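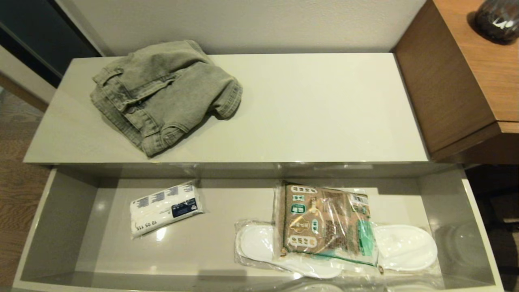

1/ We've been trying two pairs of gripper fingers on the same drawer job all week. Thread with what I've got so far, mostly so I can find it again.

2/ The job: open the drawer, put a piece of clothing in, close it. The front is glossy and there isn't much lip to hold, so most of the work is done by the fingertips. The arm and the controller stay the same throughout. Only the fingers and what's wrapped round them change.

3/ Pair one is the Tranico set with paper masking tape over the pads. Pair two is the Sembiring set with a thin white wrap. Neither covering came from the supplier. Bare pads slid on lacquer in the early tests and I didn't want to mark the furniture.

We use cookies to remember your settings and measure visits. Accept all | Manage choices

4/ Tape first. It grips the edge of a panel well when it's fresh. Then the edges lift and start to flake, and a lifted edge catches on things. I now re-tape after every 30 pulls, which takes longer than I'd like.

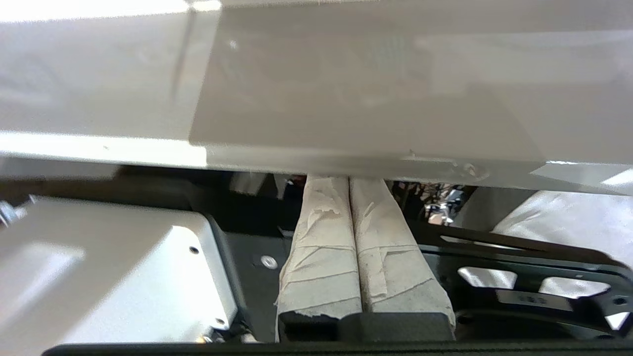

5/ I also had the approach angle wrong to begin with. I was bringing the tips in too flat and they pushed the panel before they got under it. Tilting the wrist by 5 degrees sorted most of that, and it helped both pairs, so the Monday numbers are no use for comparing them. I've thrown those out and started again.

6/ White wrap next. Softer, and kinder to shiny surfaces. It bunches at the tips though, so the gap between the fingers is never quite what the controller thinks it is. Fine for denim. Less good for a thin edge. I've added an offset in the close command and it seems to be holding up.

7/ Denim is a fair test either way. A turned-up cuff gives the fingers something to get hold of, but a thick seam can stop them closing early, and then the controller reports a good grasp when it only has a corner. I've lowered the closing speed and I check finger position as well as current.

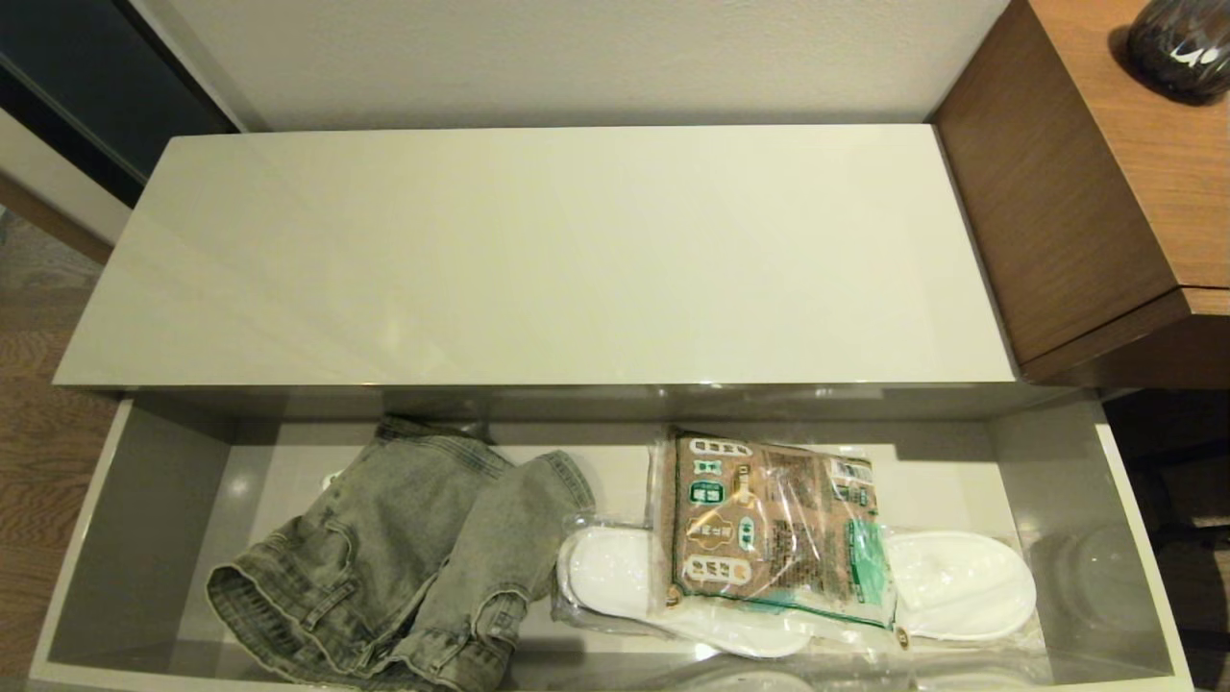

8/ Cameras. The head view is best for deciding where in the drawer something should go. The wrist view is best for the last bit of the approach. Crinkled plastic is a nuisance in either – the glints move when the arm moves and the depth goes patchy. Matt things like jeans are much easier.

9/ Next step is the long run: 3,000 open and close cycles, split between the two pairs, with the wrap checked at set points. Before that I want to try 3 other coverings, including plain rubber sleeves.

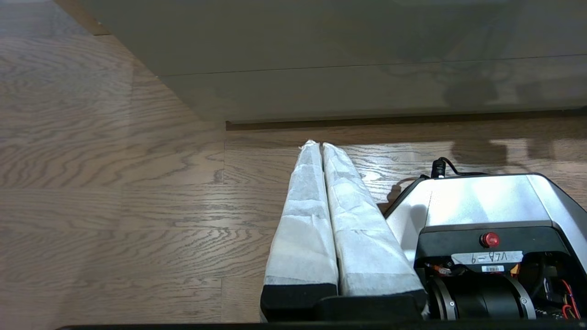 Plallesach Home Manipulation Team, Praststead

10/ For now I'd pick the tape for pulling the drawer open and the white wrap for handling clothes. Changing fingers halfway through a job isn't practical, so the long run will start with the wrap and the new offset. If you've used a covering that stays flat at the tips, let me know what it was and how you fixed it on.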